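5 de mayo de 2021
Cuaderno de taller, mesa de cajas y herrajes
Asunto: estuche rosa con hembrilla y candado, revisión del cierre y ajuste de holguras

Sigo con el estuche rosa donde lo dejé. El bisel del labio inferior ya no se toca más. Queda pendiente lo del herraje, que es lo que motivó la devolución: la parte articulada no asentaba plana contra la cara y el candado entraba forzado.

Estado al empezar. Herraje metálico plateado, con la placa redondeada a la izquierda y la parte abatible hacia la derecha. Tiene rozaduras pequeñas de uso, nada que afecte a la función. No se pule. La última vez que pulí una pieza así (la de Branness) perdí el canto original y hubo que cambiar el juego entero.

Saqué primero el tornillo de la placa. Salió con resistencia normal. Rosca limpia, sin serrín pegado, cabeza con la ranura algo abierta pero utilizable. El segundo tornillo giraba sin apretar: el agujero está pasado. Sondeé con alambre fino y el fondo está sano, así que el problema es solo de diámetro en los primeros milímetros. Las opciones eran tornillo más grueso o tapar y volver a taladrar. El tornillo más grueso obliga a abrir el avellanado de la placa y deja la cabeza alta justo donde pasa la bisagra. Descartado.

Tapado con espiga de haya encolada y cortada a ras con cuchilla. Protegí el rosa con cinta de baja adherencia, dos capas, porque el acabado es liso y con algo de brillo y marca enseguida. Dejé la pieza boca arriba con un peso encima de la espiga durante la mañana.

Mientras secaba, el candado. Cuerpo dorado, arco cromado y alto. Para este estuche el arco es más largo de lo necesario y eso hace palanca: si alguien levanta el conjunto cogiéndolo por el candado, todo el peso va a la hembrilla y de ahí a los tornillos. Creo que el agujero pasado viene de eso y no de un mal montaje. Propongo a Ermira Bošković que la ficha de entrega lleve una línea en este sentido. El catálogo de Novilex tiene un modelo de arco corto que serviría, pero el cliente quiere conservar el suyo y está en su derecho.

Lubricación del candado con grafito seco, muy poco, por la bocallave. Nada de aceite, que acaba en el dibujo.

Retomo a mediodía. Espiga firme. Marqué el centro con punzón a través de la propia placa, presentada en su sitio con el primer tornillo puesto a media rosca. Taladro a mano, broca marcada con cinta para no pasar de profundidad. El agujero nuevo queda desplazado una fracción hacia el labio respecto al antiguo, intencionado: así la parte abatible tira hacia dentro al cerrar y desaparece el hueco que se notaba con la uña.

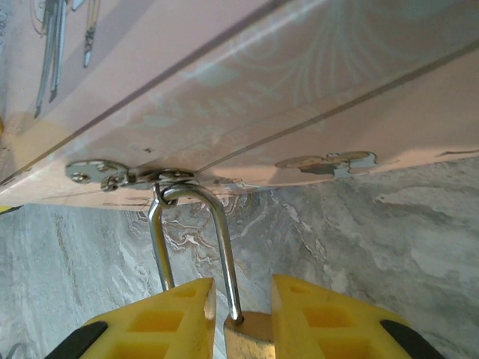 Apretado final con destornillador de mano, un cuarto de vuelta alterno en cada tornillo hasta que la placa dejó de bascular. Con el candado puesto, tirón moderado hacia fuera y luego hacia los lados. La placa no se mueve. Queda un ruido leve de metal contra metal cuando el arco gira dentro de la hembrilla, que es juego normal entre las dos piezas y no lo voy a rellenar con nada.

Ensayo de ciclos. Abrir, retirar candado, levantar la parte articulada, bajar, volver a poner candado, cerrar. Hice 80 ciclos seguidos y revisé. Sin holgura nueva. Continué hasta 300 y volví a revisar: el segundo tornillo admitía un apretón mínimo, menos de un octavo de vuelta. Lo atribuyo al asentamiento de la espiga. Reapretado. Para comparar, en el estuche de Plallcombe el aflojamiento apareció mucho antes y con el mismo método de conteo, pero allí la espiga era de pino. Anotado para la hoja de materiales: haya siempre en agujeros de herraje.

No he llegado a 492, que es donde se paró la prueba anterior, porque a esas alturas tenía la mano cansada y empezaba a hacer el gesto torcido, lo que falsea el resultado. Lo completo mañana a primera hora y lo apunto en esta misma página.

Superficie. El dibujo claro azul verdoso de líneas curvas es muy tenue y no admite disolvente. Probé solo agua destilada con bastoncillo en una zona poco visible: el bastoncillo salió sin color. La ilustración de la esquina, la de los útiles alargados que parecen pinceles o plumas, no la he tocado. Tiene trazo fino en grises y dorados y no hay razón para arriesgar. Las ranuras rectas de la cara se limpiaron con pincel seco, siempre en el sentido de la ranura. En seco acumulan polvo de lija que luego, con la luz de lado, parece un defecto del acabado – ya me pasó una vez y perdí media tarde lijando donde no había nada que lijar.

Nota sobre la mesa. El tablero gris con dibujo de mármol va bien para fotografiar y mal para trabajar: la caja resbala al apretar. Puse debajo un retal de fieltro durante todo el taladrado y lo retiré después. Habría que dejar uno fijo en el cajón izquierdo, cortado a medida, en lugar de buscarlo cada vez entre los trapos.

Material gastado: un trozo de espiga, cola, cinta, grafito. Los tornillos se reutilizan los dos. Referencia interna del trabajo, 1.377. La etiqueta provisional va dentro de la bolsa, no pegada al estuche.

Pendiente:
Terminar los ciclos y reapretar si hace falta.
Preguntar a Sveinbjörnsson si le quedan hembrillas del mismo ancho, por tener una de repuesto.
Que Ermira revise el texto de la ficha (lo de no levantar el estuche por el candado).
Llave del candado: está en el sobre marrón, segundo estante. Solo hay una. Pedir copia antes de entregar.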